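Bivstead Hand Gripper - starter kit, spare pads and planning notes

Sold by Phelan Bench Supply, Gasville
Page last revised 21/06/2022

I get a lot of email from people who have a little money left in a grant or a department budget and want to know if the Bivstead is the thing to spend it on. Maybe! I've been selling these hand-held grippers out of our shop in Gasville for a while now, and I use one myself most weeks, so I'd sooner tell you how I'd plan the purchase than paste in the maker's brochure and leave you to it.

What you get

The starter kit is $700. In the box: one assembled gripper, one set of pads already fitted, one spare set in a bag, a hex key, a few spare pivot pins and a carry pouch that is frankly a bit tight. The camera is NOT included. People miss that line and then write to me (nicely, mostly), so please read it twice. If you already own a small action camera with a wide lens you're probably fine, but tell me the model before you order and I'll let you know which mount plate to pick.

Weight without a camera is 22 ounces. That sounds like nothing until you've been folding shirts with it for an hour, so budget for breaks as well as for hardware. I do half an hour on and ten minutes off and my wrist thanks me.

One or two?

If you plan to work on cloth of any kind, think hard about two. One gripper will pinch and drag a sweater just fine. Folding it the way you'd fold it at home takes a second hand, and I've watched customers try to cheat with their free hand and then throw out the whole afternoon's recordings when they saw it in every clip. Cups, blocks, drawers, jars with the lid already loose - one is plenty.

We knock $50 off when you buy a pair. Ask for the pair price in your email, the cart doesn't do it by itself and I haven't worked out how to make it.

Pads and pins

These are what you'll really be spending money on after the first month. The pads wear at the tip first. On fabric they last a good long time, on anything gritty they don't, and a customer who was picking up unglazed pottery went through a set in 11 days. I'd order 6 sets with a first kit if the thing is going to be used daily. They're cheap and the shipping is the annoying part.

Pins loosen. Check them before each session, just wiggle the fingers side to side, and if there's slop you can feel then swap the pin. Don't put thread locker on them! I did that on my own and ended up buying myself a new linkage.

How I'd split a small budget

Hardware first, obviously, but keep back at least a third of the total. Storage costs more than people expect because video piles up, and so does somebody's time to look through it. Our neighbor Declan Kinsella runs Skomgate, a small outfit that plans data collection for home robots, and he tells his clients to book the reviewing hours before they book the recording hours. I've started saying the same thing to mine. His other rule is to buy nothing for the props. Use the clothes and blankets you've got, the more patterned the better, and swap them around between sessions so you aren't recording the same gray towel forever.

Also think about where people will sit. A table is easier on the back, but plenty of real laundry gets dealt with on a bed or a couch, and if that's what your robot will face later then some of your hours should go there too. Soft surfaces are slower work. I'd plan on fewer takes per session and not feel bad about it. 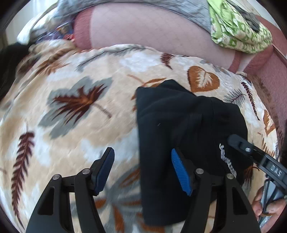 Can I use the gripper on thick fabric like hoodies and plush blankets?

Thick fabric is fine as long as you pinch a fold or an edge and don't try to grab the flat middle. Go in with the tips open, close on a doubled layer and lift slowly. Very heavy comforters are beyond what one gripper will hold up, so drag those or use a pair.

Ordering and lead times

Kits ship from Gasville, usually within the week. Pads and pins go out faster because I keep them in a drawer next to my desk. The next big batch of grippers lands in August, and if you need more than a pair before then, write first so I can put some aside for you. Purchase orders from schools are welcome. I do need the PO number on the email itself, not buried in an attachment.

Returns are simple - unused, in the box, thirty days. If you've used it and something's wrong, send me a short video of the fingers opening and closing and I can nearly always tell which part to mail you.

Left-handed trigger plates are out of stock at the moment. I've got a list going, so ask to be on it.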